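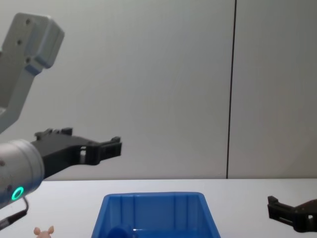
How to compare two grippers without fooling yourself

Gripper spec sheets list stroke, force and payload. None of those told me which gripper would put a toy in a bin more often, so I stopped reading them and ran trials. Skikus and Traleo both claim "reliable grasping" for their parallel grippers, whatever that means.

1. Pick dull objects and stick with them. One soft, one hard, one with an awkward shape. Don't swap anything halfway through.

2. Write down what a success is before the first run. Mine: the object ends up in the bin and the arm never faults. A drop that bounces in is a failure. You will want to argue about this later – don't.

3. Set the same speed and closing force on both grippers. The Jayawardena controller keeps its own defaults for each tool and loads them on a tool change, so check the values every time you switch.

4. Run 52 picks per gripper, alternating in blocks of four. My first attempt did all of one in the morning and all of the other after lunch, and I had nudged the table in between. I threw the lot out.

5. Log failures by type: missed, slipped, dropped late, arm fault. A bare success rate hides the part you can fix.

On the second attempt I got 49 good picks from one gripper and fewer from the other, but most of the gap came from one object. Leilani Achterberg reran that object on Saturday with new finger pads and the gap mostly closed. I would not buy anything on the strength of the first table.
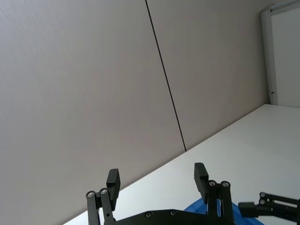 Do I need a wrist camera for this kind of test?

Only if you want to know why a pick failed. The bin gives you the score without one. If you do fit a camera, check that the fingertips stay in view with the jaws fully open, and save the video for failed picks first – you won't watch the rest.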